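Removing Rust and Tannin Marks from Stone Counters

Clevstead Home Notes, Kitchen and Utility Section
Last revised 2022-09-23

Scope

These notes cover orange, brown and reddish discoloration on kitchen and utility room counters made of granite, marble, limestone, travertine or engineered stone. They do not cover etching, which is a loss of polish caused by acid, or burns on resin-bound slabs. Both need mechanical refinishing and no poultice will help.

Identify the stone first

Most failed cleanups start with the wrong product for the stone. Marble, limestone and travertine are calcium carbonate and react with acid. Granite is mostly quartz and feldspar and tolerates more, but some slabs sold as granite contain calcite veins and will etch in lines. Engineered stone is crushed quartz in a resin binder. The quartz is not affected by household chemicals but the resin can be dulled by strong solvents and by high pH cleaners left to stand.

To test, pick a spot under an appliance or at the back of a cutout. Put down one drop of white vinegar and watch it under a bright light. Fizzing means carbonate. Rinse after one minute and dry. If the spot has gone dull, treat the whole slab as acid sensitive, including any areas that look different.

Laminate printed with a stone pattern is common in older rentals. Tap it with a knuckle. Laminate over particle board gives a hollow, soft sound and feels warmer to the hand than stone. Do not use a wet poultice near an open laminate seam. The board underneath swells and does not go back.

Identify the stain

Color alone is a poor guide. Orange-brown can be iron, tea, coffee, turmeric, wood tannin or old cooking oil.

Iron from an outside source usually has a shape: a ring from a can, a crescent from a skillet, a dot from a steel wool fragment. It does not change with hydrogen peroxide.

Iron from inside the stone is blotchy and has no clear outline. Some pale marbles and granites carry iron minerals that oxidize when water sits in the slab. It often appears near a sink, near a wall joint where the caulk has failed, or under a dish rack.

Tannin and food dyes lighten within an hour under a few drops of 3 percent hydrogen peroxide. If there is a visible change, use the peroxide poultice described below.

Oil darkens the stone and the dark area feels no different from the rest. It does not respond to peroxide or to rust remover. Use acetone on natural stone only, with the windows open and the stove off.

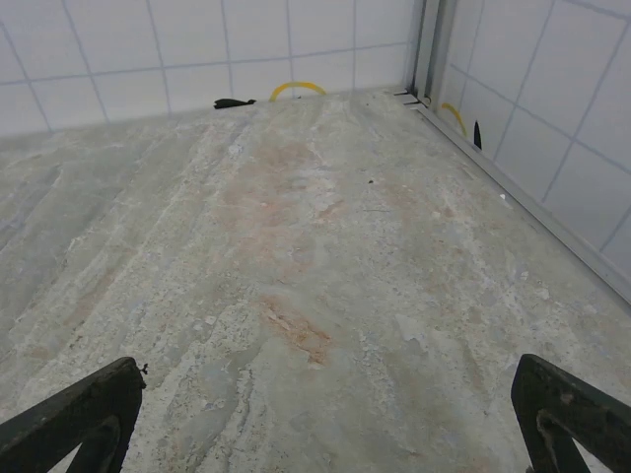
Wajid Bangash wrote in to say that the order of testing matters more than these notes let on. He had put rust remover on a tea stain, got no result, assumed the stain was deep, and repeated the treatment three times before trying peroxide, which cleared it overnight. His suggestion was to run the peroxide test on every stain, including ones that look like obvious rust. It costs a few cents and an hour.

That suggestion is now step one of the procedure. Peroxide can lighten dark stone, so black and dark green slabs should still be tested in a hidden place first.

Supplies

Hydrogen peroxide, 3 percent, fresh bottle. It loses strength after opening.
Baking soda or plain white talc.
Neutral pH rust remover. The active ingredient is usually sodium thioglycolate or sodium hydrosulfite. Check the label for the words "safe for marble."
Plastic wrap and painter's tape.
Plastic putty knife. Metal scratches, and the scratches fill with gray.
Spray bottle of distilled water.
White cotton cloths. Colored cloths can bleed.
Nitrile gloves.

Avoid any rust remover containing oxalic, phosphoric or hydrofluoric acid on carbonate stone. Hydrofluoric acid should not be used in a home kitchen on any surface. It attacks granite as well, and it is dangerous to skin at low strength.

Procedure

1. Run the peroxide test. Four drops on the stain, one hour, wipe dry, compare.

2. Clean the area with warm water and a small amount of dish soap. Rinse twice. Soap film blocks a poultice.

3. Lift loose grit with a damp cloth before any rubbing. Grout crumbs and salt will scratch a polished face.

4. Wet the stained area with distilled water and leave it for 10 minutes. Pre-wetting keeps the chemical near the surface long enough to work.

5. Mix the poultice. For tannin, combine baking soda with peroxide until it holds a peak, like thick yogurt. For rust, mix the neutral remover with talc to the same thickness. Do not mix the rust remover with peroxide or with bleach.

6. Spread it a quarter inch thick and half an inch past the edge of the stain on all sides.

7. Cover with plastic wrap and tape down the edges. Poke several small holes with a pin.

8. Leave the tannin poultice 24 hours. Leave the rust poultice for the time on the label, commonly 1 to 4 hours. A purple color in the paste is normal with thioglycolate removers.

9. Remove the plastic and let the paste dry until it cracks. The drying stage pulls the stain out of the pores. Scraping it off wet leaves much of the stain in place.

10. Lift with the plastic putty knife. Rinse three times with clean water and dry.

11. Wait two full days before judging the result. Damp stone is darker than dry stone and hides both success and failure.

Repeat up to four times. If there is no change between the second and third rounds, stop. The remaining color is probably mineral and part of the slab.

Notes on odor

Thioglycolate removers smell of sulfur. The smell stays in cloths and in the sink drain. Bag the cloths before putting them in the trash, and flush the drain with cold water for two minutes.

Wall joints and tile

A stain that runs up to the wall should be treated as a water problem until shown otherwise. Press along the caulk line with a fingertip. Caulk that moves or shows a gap is letting water behind the tile, and the water comes back out through the edge of the slab. Any stain removed without fixing the joint will return, in most kitchens within a season.

To replace the joint, cut both edges of the old bead with a plastic caulk tool, pull it, and wipe the gap with rubbing alcohol. Let it dry overnight with a fan. Fill with 100 percent silicone labeled non-staining for natural stone. Ordinary silicone can leave an oily border in marble that looks like a wet line. Do not grout this joint. The counter and the wall move at different rates and grout will crack.

Keep poultice off cement grout. Peroxide is harmless to white grout but can lighten tinted grout. Two layers of painter's tape are enough.

Chips and pitting

Small pits are normal in granite and travertine. Fresh chips at a sink edge can be filled with clear two-part stone epoxy. Clean the chip with acetone, overfill slightly, cure for a day, and shave level with a new razor blade held flat. Fill after the stain work is finished. Epoxy seals the pores and a poultice cannot pull through it.

Sealing

Seal only after the slab has dried for at least two days. Sealer over a damp slab traps the water and speeds up oxidation of any iron in the stone. Use a penetrating sealer, apply a thin coat, wait for the time on the label and wipe off all excess. Dried excess leaves a haze that must be dissolved with more sealer and wiped again.

The water drop test shows when to reseal. Place a few drops on the counter and wait ten minutes. If the stone under the drops has darkened, it is time. Engineered stone needs no sealer, and any applied to it will sit on top and streak.

In hard water areas, check in April and again in the fall. Homes on well water with visible iron should check more often at the faucet base.

Prevention

Store cast iron and steel cans on a rack or a shelf, never directly on the slab.
Do not use steel wool anywhere near the counter. Fragments too small to see will rust overnight.
Put a tray under tea and coffee equipment and empty it daily.
Fix a dripping faucet promptly. Iron in supply water accumulates at the point where each drop dries.
Wipe the back edge as well as the front. Most people clean the front 18 inches and leave the rest.

When to call a stone refinisher

Call if the stain covers more than a square foot, if the slab sounds hollow when tapped, if a crack runs through the stain, or if the surface has started to flake. Flaking along with rust color can mean that a steel reinforcing rod set into the underside of the slab is corroding. Rodding was common near sink cutouts. The rod expands as it rusts and splits the stone from below, and surface treatment makes it worse by adding water.

Ask the refinisher for a written note of the product used. The next person to clean the counter will need it.

Related pages: Lime scale on faucets. Choosing caulk by joint type. Oil marks in unsealed marble.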